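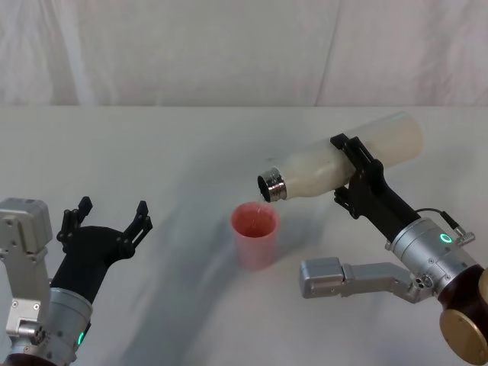 Souad Naciri writes that the pouring part gives her no trouble and it's the last few drops that end up on the table, running back along the threads and down the outside of the bottle. She would like to know if a different cap would fix it.

A different cap won't change this. The cap is off during a pour, so the drip depends on the neck, the angle and how the pour is ended. See "Why does the last of the drink run back down the neck?" further down. This page covers pouring, mixing, cleaning and storage for translucent bottles with a metal threaded neck, and for the plastic tumblers generally used with them.

Last revised 2023-11-06.

POURING

How far should the bottle be tipped?

It depends on how full it is. A full bottle needs only a slight tilt before liquid reaches the mouth. As the level drops, the angle has to increase, and by the last quarter the bottle will be close to horizontal with the neck pointing down. Tilt until the stream starts, hold, then add a little tilt when the stream thins.

Tipping a full bottle straight to a steep angle covers the whole opening with liquid. Air then has to force its way in past the drink, and the flow comes out in gulps.

What causes the gulping?

Air entering in bursts. Liquid leaving the bottle has to be replaced by the same volume of air. If part of the opening stays clear, the air goes in along the top of the neck while the drink goes out along the bottom, and the stream is steady. If the opening is fully covered, the two take turns.

A narrow neck makes this worse. Reduce the angle until the sound stops.

Where should the bottle be held?

Around the middle of the body, from the side. Holding it near the closed end gives less control over the neck, and holding it at the shoulder puts the hand in the path of any drip. With soft-walled bottles, grip only as firmly as needed. Squeezing the wall while the neck is pointing down pushes out a slug of liquid, and letting go pulls air back in.

How high above the cup should the neck be?

Just clear of the rim for ordinary pouring. A stream falling from a height picks up speed, spreads slightly and splashes off the bottom of an empty tumbler. Splashing is worst at the start. Once there is a shallow layer of drink in the bottom, the liquid absorbs most of the impact.

Resting the neck on the rim is not recommended with light plastic cups. A tapered tumbler is wider at the top than at the base, and sideways pressure on the rim will tip it easily while it is nearly empty.

Should the stream go down the middle or the side?

Either works for still drinks. For anything fizzy, aim at the inside wall to keep the foam down. For cordial already mixed with water, aiming at the middle is easier because the target is larger.

Can the cup be tilted toward the bottle?

Yes, if one hand is free for it. For children and anyone with an unsteady grip, leave the cup standing on a flat surface and move only the bottle.

Why does the last of the drink run back down the neck?

At low flow, the liquid no longer has enough speed to break away from the lip. It clings to the metal, follows the underside of the neck and collects in the threads. Threads hold a surprising amount, and they let it go when the bottle is stood upright.

To reduce it:

Finish the pour quickly. Bring the neck up in one movement instead of easing it back.

Give the bottle a small twist along its length as it comes up. This spreads the last drop around the lip so it stays put.

Keep the neck over the cup until it is level or higher.

Wipe the threads before putting the cap on.

Lalit Sachdeva asked about smearing a little butter or oil under the lip, as some people do with cream jugs. It does help the drop break away. It also goes into the threads, turns rancid and makes the cap slippery, so we leave it off this page's list.

QUANTITIES

How many cups come out of one bottle?

A 1,000 mL bottle fills 3 tumblers of 300 mL each, with a bit left over. In practice nobody fills a tumbler to the brim, so the remainder will be larger than the sum suggests. Check whether the stated size of your tumbler is measured to the brim or to a fill line. Makers do both and rarely say which.

How do I judge the level in a coloured cup?

Look in from above. A pink or red tumbler with a slightly see-through wall shows the level of water fairly well against the light, but a berry or pomegranate drink is close to the cup's own colour and the line is hard to find from the side. If the amount matters, measure it in a jug first and pour that.

Does the colour of the cup change the colour of the drink?

It changes how the drink looks. A pale drink in a pink cup looks pinker than it is, and a weak cordial can pass for a strong one. Mix in a clear or white container and taste before adding more syrup.

Can cordial be mixed in the bottle?

Yes. Put the syrup in first, then the water. The water stirs the syrup as it goes in, and less shaking is needed. If the water goes in first, the syrup sinks in a rope and sits on the bottom, so the first cup is weak and the last is too sweet. Cap the bottle and turn it over slowly a few times. Shaking hard traps air and gives a foamy first pour.

CLEANING

How are the threads cleaned?

With a small stiff brush, warm water and dish soap. Work around the neck in the direction of the threads, then brush the inside of the cap. Sugar left in the threads dries to a film that cements the cap in place. If this has already happened, stand the neck upside down in warm water until the film softens. Don't use pliers. They deform the ridges and the cap will leak from then on.

Are metal necks dishwasher safe?

Follow the maker's marking. Where the bottle isn't marked, wash it by hand. The metal and the body expand by different amounts when heated, and the joint at the shoulder is where leaks start. Flestiment marks its bottles on the base; Flakora prints the instruction on the card sleeve, which most people throw out on the first day.

The inside has turned pink. Can it be removed?

Usually, if it is recent. Fill the bottle with warm water and a spoonful of baking soda, leave it overnight, then rinse. Milky plastics show a stain sooner than clear ones. A faint tint left after soaking is harmless and won't colour plain water.

A pink film that feels slimy is another matter. That is growth, and it tends to form around the shoulder where the brush doesn't reach. Use a bottle brush with a bent tip, then a sanitizing tablet at the strength given on the packet.

Do the tumblers stain too?

Yes, though it's less visible when the plastic is already coloured. Matte surfaces hold colour and grease more than glossy ones. Avoid scouring pads, which roughen the surface further.

How do I get rid of an odour?

Air it. Leave the bottle uncapped and neck down on a rack until fully dry. Most odours come from a damp bottle stored with the cap on. If the cap has a seal ring, lift it out and wash it separately. The seal is the source of the smell more often than the bottle.

STORAGE AND USE

How long can mixed cordial be kept?

In the fridge, capped, up to 3 days. Without refrigeration, mix only what will be drunk at the sitting. Drinks made with fresh juice keep for a shorter time than those made from bought syrup.

Can hot drinks go in?

Not in a plastic tumbler unless it is marked for them. Thin-walled tumblers soften and the rim gives when picked up. Hot liquid sealed in a bottle also builds pressure under the cap.

The cap is lost. Can I buy one separately?

Sometimes. Thread sizes differ between makers, and a cap that goes on for the first turn and then binds is the wrong pitch. Forcing it damages the neck. El Ouafi caps fit El Ouafi necks only. Delum sells spares in two types, and the listing shows a paper gauge that can be printed and held against the threads. Print it at full size with page scaling turned off.

Why does my bottle leak when it lies flat?

Check in this order: seal ring missing or upside down, sugar or grit in the threads, dent in the lip. To test, fill the bottle with plain water, cap it, dry the outside and lay it on paper towel for an hour. A wet patch below the cap points to the seal. A wet patch farther back, at the shoulder, means the joint has failed, and that can't be repaired at home.

What should go under the cup?

On a white table, anything that can be washed. A berry drink left standing will mark laminate at the seams and will mark unsealed timber anywhere. A tray with a raised edge is the simplest choice. Cloth soaks up the spill but holds it against the surface underneath, so lift it right away.

Inès Marty asks if salt works on a cordial spill as it does on wine.

It takes up some of the liquid from fabric and does little for the colour. Blot, rinse from the back with cold water, and wash as usual. Keep the fabric out of the dryer until the mark is gone.

Questions about bottles with a pump, straw or sport cap are handled on the separate closures page. Corrections to this page can be sent to Salma Lahlou through the contact form.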